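Über uns
Soder Formteile – Lager, Kommissionierung und Bereitstellung

Soder ist Dienstleister für die Lagerung und montagegerechte Bereitstellung von Kunststoffformteilen. Der Schwerpunkt liegt auf Verkleidungen, Schalen und Abdeckungen mit Sichtflächen, also auf Teilen, bei denen Kratzer, Druckstellen und Fingerabdrücke zur Reklamation führen. Die Teile werden im Kundenauftrag vereinnahmt, geprüft, eingelagert und in der Reihenfolge des Verbaus bereitgestellt. Eine eigene Spritzgussfertigung besteht nicht.

Das Unternehmen ist am Standort Furemholm ansässig. Lager, Prüfung und Nacharbeit liegen auf einer Ebene, die Wege zwischen den Bereichen sind kurz und schwellenfrei. Derzeit werden 1768 Artikelnummern geführt, davon 1737 mit fest zugewiesenem Lagerplatz. Die übrigen Artikel sind Muster und Anlaufteile, die bis zur Freigabe auf wechselnden Plätzen liegen.

Regalsystem

Gelagert wird in blauen Metallregalen mit gelochten Stehern. Die diagonalen Streben dienen der Aussteifung. Auf den Böden liegen geformte Einzelteile offen, nebeneinander und ohne Berührung. Auf der unteren Ebene stehen grüne Kunststoffkisten, bei Bedarf zweifach übereinander. Deren Seitenwände sind gerippt und durchbrochen, auf der Vorderseite befindet sich ein weißes Etikettenfeld. Große Teile, deren Maße das Kistenformat überschreiten, werden ebenfalls direkt auf dem Boden abgelegt.
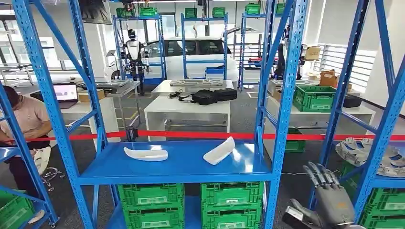 Lagerordnung

Die Lagerordnung gilt für alle Aufträge, soweit mit dem Kunden nichts anderes schriftlich vereinbart ist:

Formteile mit Sichtfläche werden einlagig abgelegt. Ein Ineinanderlegen gleicher Schalen ist nur mit Zwischenlage zulässig.

Kisten werden so eingestellt, dass das Etikettenfeld zum Gang zeigt. Umgefüllte Kisten erhalten vor dem Einstellen ein neues Etikett.

Die maximale Losgröße je Artikel und Anlieferung beträgt 300 Stück. Größere Mengen werden in Teillose aufgeteilt und getrennt gebucht.

Teile ohne Begleitschein verbleiben im Wareneingang. Die Klärungsfrist beträgt 14 Tage, danach erfolgt die Rücksendung auf Kosten des Absenders.

Trennung von Lager und Arbeitsfläche

Regalzone und Arbeitszone sind räumlich zugeordnet, jedoch voneinander abgegrenzt. Als Abgrenzung wird ein rotes Absperrband oder Absperrseil verwendet, das sich ohne Werkzeug umsetzen lässt. Dahinter wird an Tischen gearbeitet. Material wechselt die Zone ausschließlich mit Buchung, auch bei Einzelteilen. Angefangene Arbeiten werden zum Schichtende um 16:30 Uhr gekennzeichnet und auf dem Tisch belassen oder vollständig zurückgebucht.
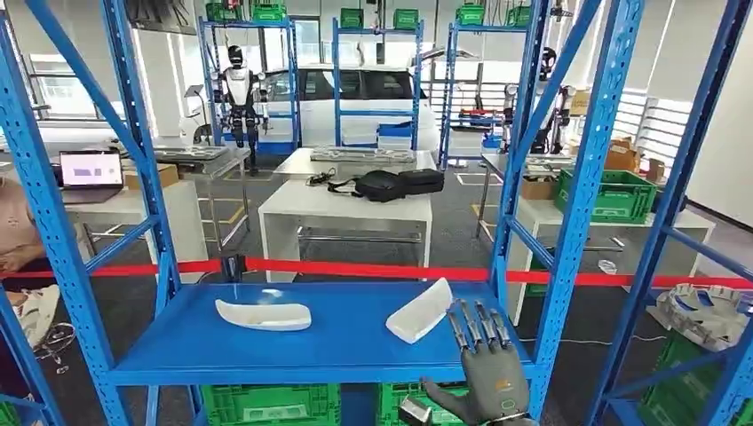

Regalboden mit zwei weißen Formteilen, dahinter die Abgrenzung zum Arbeitsbereich.

Die Tische in der Arbeitszone sind keinem Auftrag fest zugeordnet. Sie werden vor jedem Auftragswechsel geräumt und gereinigt. Werkzeug wird auftragsbezogen ausgegeben und nach Abschluss auf Vollständigkeit kontrolliert.

Umgang mit Sichtflächen

Weiße, glatte Oberflächen stellen in der Handhabung die höchsten Anforderungen, da Abrieb und Verschmutzung ohne Hilfsmittel erkennbar sind. Gewölbte Paneele werden von unten gestützt und von oben nur leicht gehalten. Punktuelle Lasten auf dünnwandigen Bereichen sind zu vermeiden. Beim Ablegen wird die Kante zuerst aufgesetzt, anschließend die Fläche abgesenkt. Ein Verschieben auf dem Regalboden ist nicht zulässig.

Die Sichtprüfung erfolgt unter gerichtetem Licht. Geprüft werden Grat, Einfallstellen, Verzug und Glanzgrad nach dem jeweiligen Grenzmusterkatalog. Abweichungen werden mit Foto und Lagerplatz dokumentiert und dem Kunden am selben Arbeitstag gemeldet.

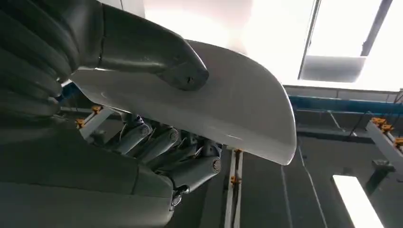
Bestandsführung

Für die Bestandsführung wird die Software Vestow eingesetzt. Jeder Lagerplatz ist über Regal, Ebene und Feld adressiert. Ein- und Auslagerungen werden am Platz gebucht, eine nachträgliche Sammelbuchung ist im System gesperrt. Die Inventur findet jährlich im Februar statt, die Bewegungsdaten stehen den Auftraggebern ganzjährig als Tabelle zur Verfügung.

Partner und Transport

Anlieferung und Abholung übernimmt überwiegend die Spedition Thakur. Selbstabholung ist nach Avisierung möglich. Die Annahme ist von 7:00 bis 15:00 Uhr geöffnet, Anlieferungen außerhalb dieser Zeit bedürfen der vorherigen Abstimmung mit der Disposition.

Anfragen

Für ein Angebot werden Teilezeichnung oder Muster, Jahresmenge, gewünschte Losgröße und Angaben zur Sichtflächenklasse benötigt. Leihverpackungen des Kunden können verwendet werden, sofern sie auf die vorhandenen Regalböden passen.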